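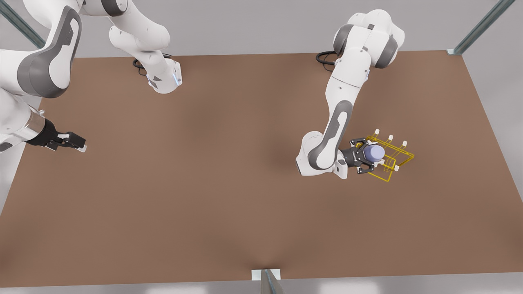

October, opened 8:40 am
Posted by: front desk, Minent branch

Search tickets Go Advanced

Label printer prints blank every few labels. Ticket 213

Printer is the Plumo on the returns counter. Prints fine for a bit then spits out a blank, then fine again. Started after the roll change yesterday afternoon. People are writing addresses by hand, line is backing up.

8:55 - Turned it off and on. No change. Blank on the 4th label.

9:10 - Opened it up, cleaned the head with the wipe from the drawer. Let it dry. Ran 20 labels from the test menu, all good. Ran 20 from Flislow, 3 blanks. So the printer by itself is ok?? Leaving it open for now.

9:25 - Swapped the cable with the one from the back office. Same thing. Put the old one back.

9:40 - Checked the label size in Flislow. Says small shipping. Roll on the spindle is the Tsuji roll, box says same size but the gap between labels looks wider than on the old stuff. Held one up against an old label stuck on the counter. Gap is definately wider.

9:50 - Ran the gap calibration (hold feed till it blinks, let go). It fed a bunch and stopped in the right spot. Flislow batch again: 1 blank. Better, not fixed.

10:15 - Called the help line, on hold, gave up. Will try again after lunch.

10:30 - Found something. Flislow keeps its own gap setting and sends it with each job, so it overwrites whatever the printer learned. It's under Devices > Plumo > Media > More. Was set to 2 mm. Changed to "use printer setting". Saved. Had to log out and back in before it stuck, first time it just went back to 2.

10:40 - Calibrated again. 20 labels out of Flislow, no blanks. Did another 20, no blanks. Closed the lid.

10:45 - Told the counter to go back to printing. The handwritten ones from this morning still need entering, they're in the tray by the phone. Not part of this ticket but somebody needs to do it.

1:30 pm - One blank reported. Went and looked, roll had been put on backwards after a jam. Flipped it. Ok since.

3:05 pm - Still ok. Other two printers are on the old rolls so havent touched them. When those run out they'll get Tsuji rolls too and do the same thing, so change the Media setting BEFORE you load the roll, then calibrate.

To do:
- change setting on the other two
- ask purchasing if we're staying with Tsuji or if it was a one time buy
- tape the calibration steps inside the lid

Status: pending, leave open until tomorrow close. If no more blanks close it.

Contact support desk | © Minent | Back to top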